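Trureck Property Services
Common Area Inspection — Floors, Entries and Amenities
Site: Werneo Building, ground floor and level 1
Inspection period: October
Status: Issued with comments

Ratings used: S (satisfactory), A (attention required), U (unsatisfactory), N/A (not inspected or not applicable).

1. Entries and thresholds

1.1 Entry matting flat, with edges secured — A
Comment: The matting at the loading dock entry has lifted along one edge. Re-fix or replace before the next inspection.

1.2 Door closers operating without slamming — S

1.3 Thresholds free of trip edges — S
Comment: The repair noted in the previous report has been completed.

1.4 Clear path of travel to exit doors — U
Comment: Stacked cartons were found inside the north exit and were removed during the inspection. The tenant, Givico, has been reminded in writing that the storage of goods in an exit path is not permitted at any time, including during deliveries.

2. Stairs and handrails

2.1 Nosings intact and contrasting in colour — A
Comment: Nosings are worn on the bottom 4 treads of the east stair.

2.2 Handrails firm along full length — S

2.3 Lighting on landings — S
Comment: One fitting flickers intermittently. Electrical contractor notified.

3. Tiled floors

3.1 Tiles free of cracks and hollow spots — A
Comment: Of the 360 tiles tapped on level 1, 13 sounded hollow. None has lifted. Affected tiles are marked on the floor plan held at the site office and should be re-tapped at each inspection.

3.2 Grout sound and flush — S

3.3 Cleaning product suited to surface — A
Comment: The polish in use leaves a film on glazed tile. Cleaning staff are to return to the neutral detergent listed in the site manual, diluted as directed on the label.

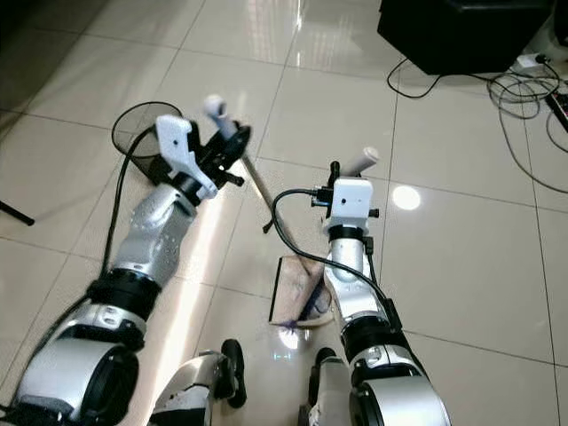 3.4 Wet floor signs available on each level — U
Comment: Signs were held on the ground floor only. A second set is to be kept in the level 1 cleaner's cupboard.

4. Amenities

4.1 Floor wastes clear and draining — S

4.2 Hot water tempered at hand basins — N/A
Comment: Covered by the plumbing contractor's separate report.

4.3 Soap and paper towel dispensers secure — A
Comment: The dispenser beside the Türkmen tenancy is loose at the wall fixing.

Items rated U are to be rectified immediately and confirmed in writing to the site office. Items rated A are to be scheduled before the next inspection. Tenants may request a copy of the marked floor plan — requests should quote the item number.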